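Skasska Object Library, Motorthorpe
Second progress report to the Šimko Fund
August 4, 2019

Dear friends at the Fund,

Thank you for your patience with us over the summer. We had meant to get this to you a little earlier, but the shelving went in later than planned and it seemed silly to write to you about a room with everything still stacked in the hallway. Now the shelves are up, the boxes are on them, and we have a good deal to tell you.

As you'll remember from the proposal, Skasska is a lending library of ordinary things: the small stuff of desks, dressing tables, kitchen drawers and toy boxes, picked out for people who want to practice naming, sorting, handling and putting away. Groups can borrow a box to take with them, or come and work with the collection at our own table. Your grant has paid for the objects, the Pokano storage boxes, the shelving and the fitting out of the table room, and I'll take those more or less in that order, with apologies for wandering (I always do).

The collection

We promised you 130 objects by the end of the second stage, and we have 130 on the list, all labeled and entered in the catalog. They live in 10 Pokano boxes, sorted by the part of the house they would normally come from. We had a long back-and-forth about whether to sort by material or by size, and we did try size for a couple of weeks, but people kept going to the wrong box. Everyone seems to know where in a house a thing belongs! So "desk," "hair and bathroom," "music and toys" and so on it is, and the labels have been redone to match.

The musical box has turned out to be a great favorite. We bought more shakers and bells than we first budgeted for, taking the difference out of the money set aside for kitchenware, as agreed by email in the spring. The striped maraca is the one that gets picked out again and again. It's bright, it has a good plain wooden handle, and it makes a cheerful noise on its way back to the box, so you always know somebody is tidying up.

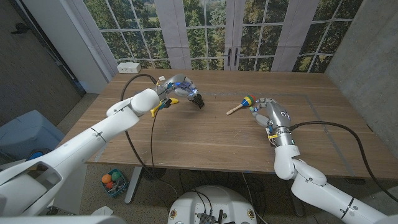

Can a group borrow a single object, or does it have to be a whole box?

Single objects can be borrowed for use at our own table, but anything leaving the building goes out as a complete box, with its contents list tucked inside the lid.

We settled on that rule after the first stage, when odd items were coming back in the wrong boxes and a whole afternoon would go on putting them right. Since then the check-in has been far less of a chore. We have had 287 loans so far, counting table sessions and boxes taken away together, and I'm pleased to say the losses have been small: a few marker caps, a teaspoon and one half of a pair of salt and pepper shakers, all easily replaced from the sundries line.

The table room

I think this is the part of the work we are proudest of. The room used to be a rather gloomy place, and the wall behind the table now has the big printed window mural you saw in the samples, with its white panes and green trees and the pair of dark door handles in the middle where the French doors meet. The gray curtains hang in front of it, and together they make the room feel as if it opens onto a garden. We did worry it might look a bit like a stage set. Visitors have been very kind about it, and more than one has asked us for the name of the printer.

The table itself is wood, with a plain brown top. There was some talk of a tablecloth, then of painting it, and in the end we left it just as it was. Small things show up well against wood, even the dark ones, and the grain is pleasant to work on. We like to put out a few objects that don't naturally go together - a claw hair clip, a green marker and the maraca make a nice trio - and let people settle for themselves which box each one should go home to. The hair clip leads to more discussion than you'd think. Half the people who handle it put it with the clips for closing bags of flour, and I must say I can see their point.
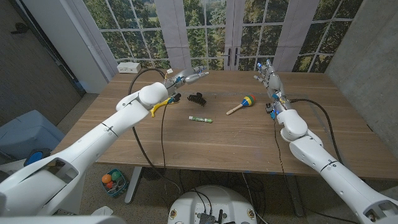
Reading time: 4 minutes

Storage and tidying

The Pokano boxes have been a good buy. They stack firmly, the lids stay on, and they are light enough for one person to carry down to the car. The only thing I'd do differently is the label holders on the front, as the cards slip out if a box is tipped. We've taped them in for the moment and have asked the supplier for a better holder. If there's a cost, it will be small, and we'd hope to meet it from what is left in the storage line.

We have also written a one-page tidying guide that goes out with every loan. The first version ran to several pages (my fault entirely) and people simply didn't read it. The short one asks borrowers to empty the box onto a clear surface, put the things back in the order of the list, and write down anything missing or broken on the card. It has made a real difference to how the boxes come home.

The desk box is the one that needs the most looking after. Pencils get shorter, erasers crumble, and sticky notes vanish in no time at all, so we've started keeping a small stock of spares for it. For markers we've stuck with EXPO low odor ones in several colors, the green among them. They're chunky enough to be easy to tell apart from the pens, and the lettering on the barrel gives people who are learning to read something to find. 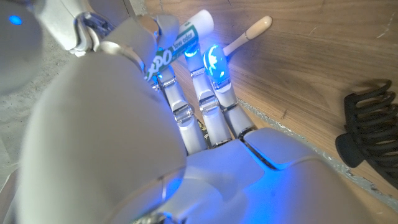
Spares for the desk box are now bought at the start of each season and kept on the top shelf, with a tally sheet on the inside of the cupboard door. It's a very simple arrangement and it has saved us a number of last-minute trips into town.

Money

We are within budget overall. Shelving came in a little above the quote on account of the uneven wall, and the mural a little below, so the two have very nearly canceled each other out. The full breakdown is in the spreadsheet attached to this report, with receipts in the same order as the lines. The move from kitchenware to music is shown in its own column so that it's easy to find.

What comes next

Through the fall we'd like to add to the kitchen box, now the thinnest of the lot, and to put photographs of the contents inside each lid alongside the written list. Several borrowers have asked for this, and it should help anyone who finds a long list hard going. We also want to replace the more battered pieces in the toy box before the busy season.

Our next report will reach you in November. If any of you are passing through Motorthorpe before then, please do come and see the room. The kettle is nearly always on, and we would be delighted to open a few boxes with you.

With warm thanks from all of us at Skasska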